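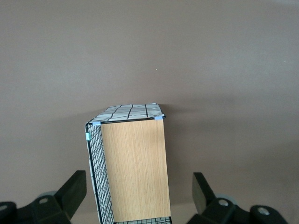
Student Projects > Mechatronics > Final Reports
May 4, 2021 | By Duygu Canpolat and Vilja Seppälä
Print | E-mail this page

Maintenance of the Istura handling cell

The cell at Bambridge was handed over to us in January with a worn finger linkage and no service record. Play at the left fingertip caused the grip center to drift during long runs.

Both fingers were removed and the joint screws replaced. Thread locker was applied, and the screws were tightened in two passes – first by hand, then with a torque driver. The wrist camera was recalibrated after reassembly, as its bracket shares a plate with the gripper.

Acceptance was a run of 500 open-close cycles. At cycle 237 the controller reported a position error, traced to a chafed encoder cable. The cable was rerouted and the run restarted from zero. It finished without a fault.

Joint screws are now checked every 11 days. Erhan Işık keeps the log.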